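Packing & Handling | Maintenance
2 min read

Gripper pads now checked every 2,990 picks at Clurnell fruit line

Cindis has changed the way it looks after the single-arm picking cell at its Clurnell packing site, moving from a monthly service to one based on the number of picks. The new schedule took effect in December 2019.

The cell moves apples and oranges one at a time into plastic baskets. Under the old plan the two-fingered gripper was inspected every April and then monthly until the end of the season, whatever the workload. Wear on the fingertip pads was uneven between checks, and in one busy period the cell logged 311 dropped fruit before the pads were changed.

Pads are now inspected after 2,990 picks and replaced in pairs. The work takes 29 minutes, including a check of the flange bolts and a fresh zero of the finger opening. Bestex, which supplies the pads, also asked for the grip force to be set separately for each fruit – a single value had been used for both.

The basket position is checked at the same time. If the rim sits too close to the fruit, the lower part of the gripper can catch it on the way down. Cindis has raised the approach height and added a short pause before the fingers close. Each change to the path is first run in a simulated copy of the cell, built with Vũ software, and is loaded to the arm only after two clean runs with an apple and an orange.

The site keeps a spare gripper on the shelf, already fitted with pads. If a finger linkage shows play, the whole unit is swapped and the worn one is repaired on the bench. The joint seals remain on a yearly check.

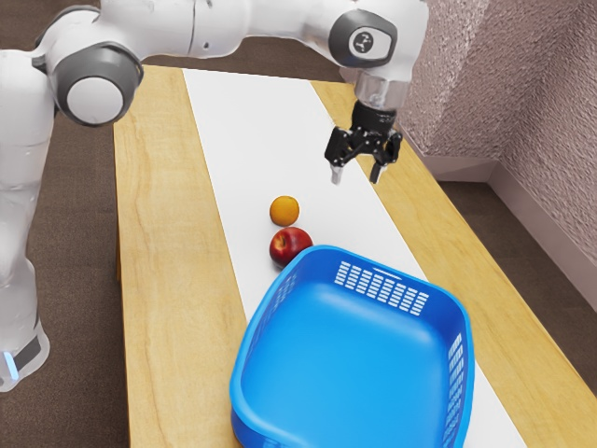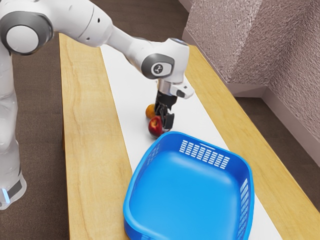
Simulated views of the arm, fruit and basket: gripper raised and open in the first, lowered beside the apple and orange in the second.

Comments

palletman
We went over to pick counts two seasons ago. Make sure the counter includes failed picks, as the pads wear on those too.

J. at the bench
29 minutes seems fair if the bolts come out clean. Do they mark the torque on the flange?

orchardside
Same grip force for both fruits would explain the bruising we had on apples. Will try splitting it.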